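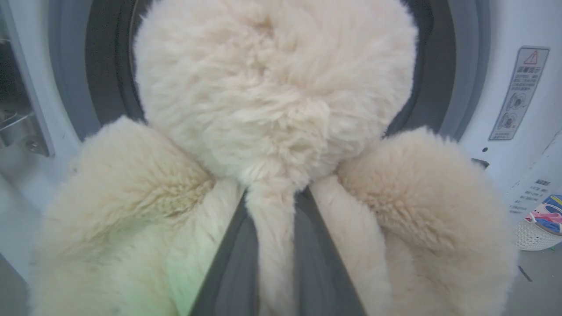
Who still watches live daytime television?
People who are waiting for something, mostly: a plumber, a nap, a call from the dentist. I hosted for them for six years and I'd take them over any prime-time crowd.

(Pause. If they laugh, good. If not, go straight on to Trenach.)

"Mornings with Gunn" went out live from a converted bank in Trenach. The vault was the green room. Brenda Henríquez and I had one desk, one mug that matched the set, and 40 seconds to get from the weather to whoever was selling a cookbook.

Tell the Rutilio Arellano story. Booked for 4 minutes, talked for eleven, sang for two of them. Do NOT do the voice.
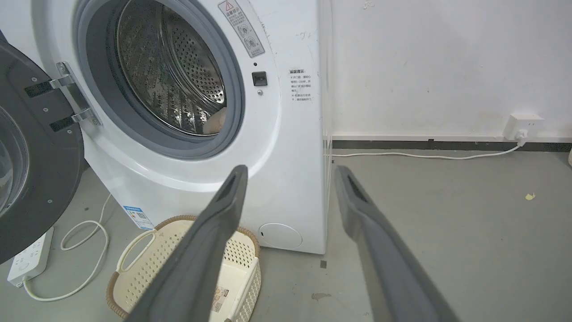 Photo: Leobardo Nava

Fan mail. We got roughly 600 letters in a good March. Most were about Brenda's hair. One was about mine, and it was a question.

Slow down here. The serious bit: a co-host is the person who knows you've lost your place before you do. Brenda would tap the desk once and ask me about my mother. My mother became quite famous in Trenach.

Then the cancellation. Jacobus Joubert, our producer, told us in the parking lot, during a fire drill. Let that sit. Sip water.
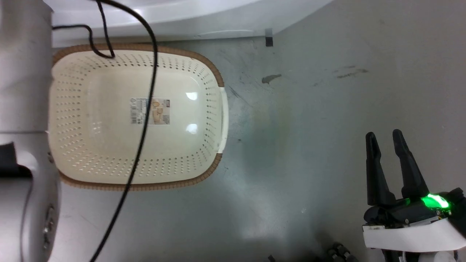
Cream basket with a brown woven-pattern rim

Last part is the Vellivach award. Thank Rainer Ruppert for the introduction, whatever he ends up saying in it. Mention that the plaque spells Gunn with one N and that I've asked them to leave it.

Questions if there's time. If someone asks about a reunion show, look at Brenda.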